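Home | News | Fleet | Get involved | Shop | Contact

Wanted: conductors for the Dunbar Road heritage trolleybus line

Reading time: 3 minutes

The Dunbar Road line is looking for conductors for the coming season. There is no pay. There is a ticket machine, a leather bag that smells of 1958, and a free cup of tea at each end of the route, provided the urn at the Farik Lane end has been mended by then.

We run trolleybuses over a mile and a bit of wire between Farik Lane and the old depot. Last season we carried 3,000 passengers, several of whom had meant to catch the ordinary bus and were very decent when they found out.

What you would be doing

Selling and punching tickets, giving the driver two bells when everybody is on, and helping with pushchairs. You will also stand at the back with the bamboo pole when the booms come off the wires, which they do at the Cimetti Street junction more often than our leaflet admits. Conductors on 161 should be ready for the platform step, which is higher than any step has a right to be.

You will be asked what year the bus was built. You will then be told by the person who asked that you are wrong.

Who we want

Anyone over 18 who can stand up for a whole afternoon and add up in their head. Knowledge of trolleybuses is welcome but can be kept for the mess room, where it will be disputed. We ask for 13 duties a season, and you choose the dates. Training takes two mornings and is given by Darmawan Hartono, with a short test on the bell codes.

Uniform is a jacket, cap and badge from our stores. Trousers are your own, dark and plain. Jeans are for depot days.
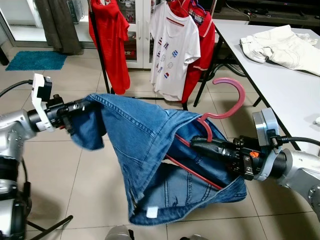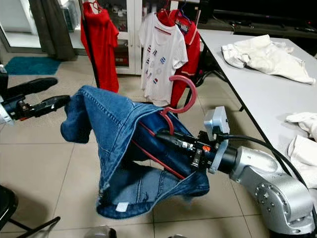
Lovely Dumlao writes that she signed up last February expecting to be bored by the second duty, and has since done 47. Her advice is to bring flat shoes and your own biscuits, and to learn the fare stages before you learn anything else. She would also like it known that the Cimetti Street junction is worse in the rain and that the pole is heavier than it looks.

How to apply

Write to Tamunoemi Wike at the depot office with your name, a phone number and the dates you can't do. A paragraph on why you want to join is plenty. Euan Gunn reads every application and has asked us to say that he does not need a list of every vehicle you have ridden on.

Applications close on June 25, 2024. If you miss it, write anyway, as we are usually short by August.

Recent items

Overhead repairs at Farik Lane
161 back in traffic after brake work
Guoqing Yan on forty years of bus tickets
Members' evening: the Bovik film reels
Urn appeal: an update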